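Two-arm bench takes shape in Farkerville shared workshop

A pair of robot arms is now at work on one table in the Farkerville shared workshop, after a winter of evenings spent on the build. The project is called Sadness. The members say the name came from the first week, when neither arm would move, and afterwards it was too late to change it.

Nomvula Mathebula started the build together with Svatopluk Kollár, who looks after the workshop's printers. They had a budget of 1,300 euros for everything except the arms, which came second-hand from Kamath, a packaging firm in the next town. By August they had spent 1,000 of it, mostly on power supplies, cables and filament.

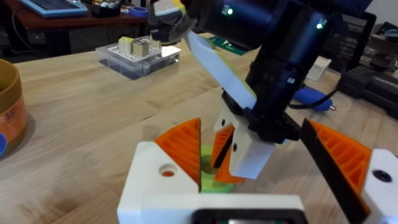

Mathebula wanted fingers that any member could repair in one evening. The finger mounts are therefore printed in white plastic, and each carries an orange ribbed pad on the inner side. Kollár has printed the mounts again many times, because the first ones cracked near the screw holes. The files are kept on the workshop computer, and members can change them if they write down what they changed.

The present task is a simple one to describe: one arm must pick up a flat printed part and give it to the other. It is less simple to do. The group has recorded 498 attempts until now and wants to reach 800 before they try a second part. Hạnh Tăng writes the control program, and she says that the handover is the difficult moment - both arms must agree who is holding the part.

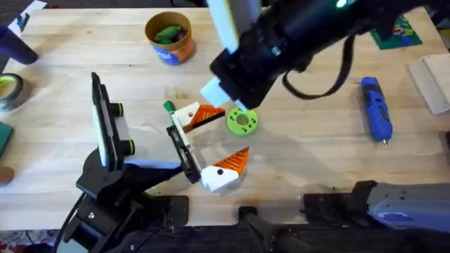

The green disc on the table between the two arms, Farkerville workshop.

"With a thick part we had good results quite early," said Tăng. "A thin part lies flat on the wood, and then the fingers must come very low. If you are two millimetres wrong, you push the table."

The group would later like to use the arms for sorting small printed pieces for the bicycle repair evenings at Bastetby. For this they still need a better light over the table and a stop button that can be reached from both sides. Kollár is building the button himself.

Members who want to help can come to the workshop in the evening, from 7 pm. Experience with robots is not necessary, but new helpers must first do the short safety introduction with Mathebula.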